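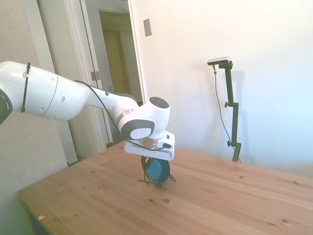
*Last updated: December, 4:15 p.m.*

So Clukgate finally cut the fee on its small bond fund! The minimum drops too, from 3,000 dollars to 1,000, and I've been grumbling about that one for ages.

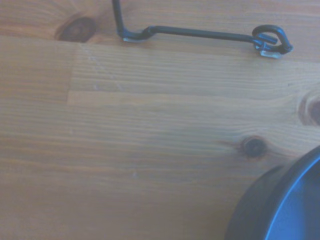 The old yearly charge of 49 dollars goes away for anyone who holds through the spring (Litano still bills for it, boo). I've got 1,245 dollars sitting in cash over there, and I'm pretty tempted to move it. Hellström says it'll decide on its own fees next month.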